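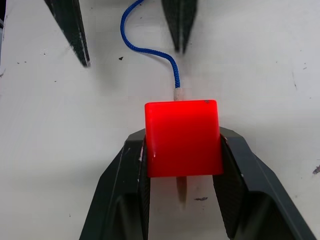 A red cube with rounded edges.

The Last Night Bus to Mindach

The bus left Rutar at ten past eleven with four passengers on it, and by the quarry turn there were two. The driver could see them both in his mirror. The woman sat on the left, with a cake box on her knees. The man sat at the back with his coat buttoned up to the chin, though it was August and the windows were open.

The driver had been on the route for thirty years less one summer, when his back went. He knew which stops had a light and which didn't. He knew that the bridge at Nyitrai hummed when you crossed it in third gear and was silent in second. Tonight he took it in third.

"Is this still going through Kimero?" the woman asked.

"Last time tonight," he said. "After this they're sending it down the new road."

"I heard Monday."

"Monday there's no bus at night. So it's tonight."

She thought about that. The road climbed through the orchards, and branches knocked on the roof the way they did every summer until the county sent somebody to cut them. The county had not sent anybody this year. There was no point if the bus was going down the new road.

"My mother lives in Kimero," the woman said. "She has the house by the pump. She doesn't drive."

"There's the morning bus."

"The morning bus doesn't help if I work mornings."

He said no, he supposed it didn't. He had signed the letter against the change, like most of the drivers. The company had written back to say that the route had carried 1,839 people in a year and that this was not enough. The letter was pinned up in the break room at the depot under the menu from the pizza place. He had tried to work out how many of the 1,839 were this woman. A lot, he thought. She rode on Fridays, and sometimes on Tuesdays, and at Christmas she had brought him walnuts in a paper bag.

The man at the back got up and came forward, holding on to the seats.

"I need to get off before Kimero," he said. "At the chapel."

"There's no stop at the chapel."

"There used to be."

"When was that?"

"When I was a boy. There was a bench, and a sign on a post. My father waited there for me."

The driver looked at him in the mirror. He was seventy, maybe more, and he had shaved carefully and missed a place under the jaw. He had a ticket from the city folded in his hand, the long kind you get for a train.

They weren't allowed to stop between stops. It was in the rule book, and a driver on the lake route had lost a week's pay over it in the spring. The driver changed down for the hill.

"Is someone meeting you?" the woman asked.

"No," the man said. "Not now."

Nothing more was said until the chapel. It stood a little back from the road with its door boarded over, and the headlights went across it and then across the grass beside it. There was no bench. The post was there, leaning, without its sign.

The driver pulled over and opened the door. The engine ran. The man stood on the bottom step and looked out for a while, and they could hear crickets and water going along the ditch.

"Do you want to get down?" the driver asked.

"It's smaller," the man said.

"It's a long walk to anything from here."

"I know how far it is." But he stayed where he was, one hand on the rail – and then he stepped down, walked to the post, put his palm flat against it and came back. He sat in the front seat this time, across from the woman.

The driver closed the door. They were six minutes late and he didn't try to make it up.

"I have half a cake here," the woman said, and she opened the box. "It's plum. She won't eat all of it."

The man said he had not had supper. She had no knife, so he broke a piece off with his fingers, and she passed another forward on the lid of the box. The driver ate it with one hand as they came down into Kimero, where the lamp was on in the house by the pump.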